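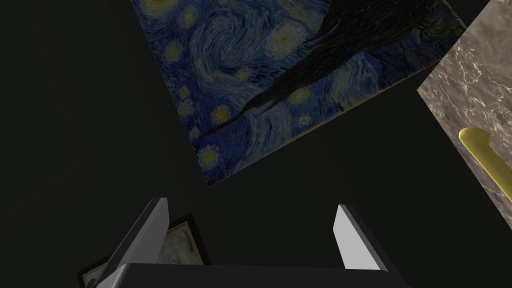
Since January, the furnishing department at Clurno has prepared its room layouts for two kinds of reader. The first is the fitter who hangs the doors and mounts the handles. The second is the two-fingered gripper that must later open those same doors in a simulated copy of the room, before any work is done at a customer's site. I have been asked by several colleagues at the Drevov office to set down how this has affected the staff, and I do so here in a personal capacity.

The department employs 20 people. No position was removed when the simulation work began. Duties did change, and in some cases considerably. Heidrun Zaugg spent much of her career selecting handles by finish and price. She now also reviews whether a handle can be gripped from below and from the side, and she may send a drawing back if it cannot. Bar handles generally pass. Recessed pulls are discussed at length, and the discussion is not always friendly.

Kilian Lüthi maintains the library of rooms, which stood at 346 at the last review. He has asked that walls, stone panels and pictures be kept in every room, including those in which the task concerns a single drawer. Some of us considered this a waste of effort. His position is that a gripper which is trained only in bare rooms will be sent to work in furnished ones. The practice has been adopted, and a Van Gogh print may now hang beside a marble front without anyone having to submit a request for it.

Working hours were the more difficult matter. Test runs are started in the evening, and the results are waiting at the start of the next day. For the first weeks, staff were reading results at home before breakfast. Gertraud Thaler raised this formally. The present rule allows 40 minutes each morning for reading results, within paid hours, and no reply is expected before then. I regard this as the most useful change we have made, although it has nothing to do with the software.

Training remains uneven. Five employees completed the full course with Ratar, and the others have learned from them at their desks. Svatopluk Michalík has pointed out that the fitters were not offered a place at all, even though their notes on stiff hinges and loose mountings are used in the simulation every week. A second course is under discussion and the fitters have been placed first on the list. Dates have yet to be confirmed with the Chien workshop, where the room is already booked on most afternoons.

This website uses cookies to improve your experience. By continuing to browse, you agree to our use of cookies. Accept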